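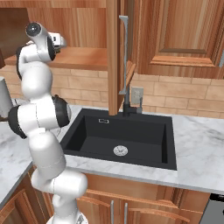
Slide 1 - sim kitchen, arm at the sink, gripper up by the open shelf

SPEAKER NOTES - two grippers, one sink
Geldale meetup, Jul 26, 2020. Twenty min slot plus questions. DON'T run over again.

Opening (2 min)
Hello, thanks for coming on a Sunday. Title slide can stay up while people sit down.
Say what this is: a comparison of two grippers on the same simulated arm in the same simulated kitchen. No real hardware tonight. Real arm is August, if the bench is free.
Point at the hand, top of the slide. Compact one, white and grey. Nothing in it yet. This is the kind of pose we start from - high, clear of the tap, then down into the basin.

Why a sink
Everyone does tables. Tables are flat and you can come at them from anywhere.
Sink has walls. Hand has to go down inside and still open its fingers.
Tap is in the way too. Look how tall that spout is. Half our early plans went straight through it or tried to.
Also black basin, pale marble. Nasty for the depth side in real life, in sim it's just a colour. Say this early or somebody will ask.

The two hands
Hand A - the Gatholm. Narrow, two fingers, short stroke. The one on the slide.
Hand B - the Nuvwood. Wider, softer pads, longer fingers. Next slide has the drawings.
Same arm, same controller, same start poses. Only swapped what's past the wrist flange.
Mention B sits further out from the wrist so we had to redo the tool offset. Got it wrong the first time, lost a whole batch. Own up to that.

The task
Pick up one object from the bottom of the basin, lift, put it down on the counter to the left. Done when it's been still for a bit.
Objects: mug, sponge, spoon, small bowl. Dropped in at random. Sometimes one lands on the drain strainer and rocks about.
2,000 runs planned. Kept 541 for each hand in the end, after throwing out the bad offset batch and the ones where the physics blew up.
If asked why not more: time. Machine was shared with the Oyelaran lot and they had a deadline.

Results (slow down here!!)
Gatholm - 467 good out of 541.
Nuvwood - fewer. Bar chart on slide 5, let them read it.
Was not what I expected. I'd have put money on the soft pads.
Split by object it makes more sense. B is better on the sponge and the bowl. Poor on the spoon, pads roll it along the bottom. And near the walls it can't open fully, so it comes in tilted and shoves the mug over.
A is dull and gets on with it. Narrow body goes down the side of the wall with no fuss.
Worst fail for A: bowl upside down. Can't get hold of the rim, slides off every time. Play the clip, it's ten seconds, don't talk over it.

Controller bit (short, skip if late)
Tried two. Plain position control and one with a bit of give in it.
With give: far fewer hard knocks on the basin walls, for both hands.
Slower though. Adds almost 10 seconds to a run.
Stiff one is fine up high by the shelf, no use once you're below the counter edge. So we switch on the way down. Switch height was picked by eye, needs doing properly.
Elbow - mention it swings out over the counter when reaching the far corner of the basin. Go back to slide 1 if there's time, show the two black joint rings at the elbow and say that's the bit that moves out. Put a limit on it, lost a little reach, worth it.

Camera
Two views tried, one fixed looking at the arm and sink together (that's slide 1), one on the wrist.
Fixed one: the arm blocks a lot, espcially the left counter. Good for slides, poor for picking.
Wrist one: fine until the fingers get low, then it's all black basin.
Used both in the end. Haven't tested each on its own with enough runs, so no numbers. Don't get drawn into giving any.

What I'd not trust
Wet things. There is no water in any of this. A wet spoon is a different animal.
Friction values for the Nuvwood pads are a guess from the data sheet. Could easily be unfair to it.
One kitchen only. Another sink with straighter walls might change teh order.

Next
Same runs with both hands on the real bench.
Cupboard doors under the sink - want to try the bar handles. They stand close together, so B may hit one while pulling the other. Bet on A again.
Maybe the open shelf, putting mugs up there.

Questions they'll ask
Suction? Not tried. Sponge would be a laugh.
Can we have the scene files? Yes, ask me after, need to tidy the folder.
Learned or scripted? Scripted grasps, picked from a list by score. Nothing clever.
Price of the hands? Don't know offhand, will send to the list.

Bring: adaptor, clicker, spare batteries, the clip on a stick in case the wifi is down.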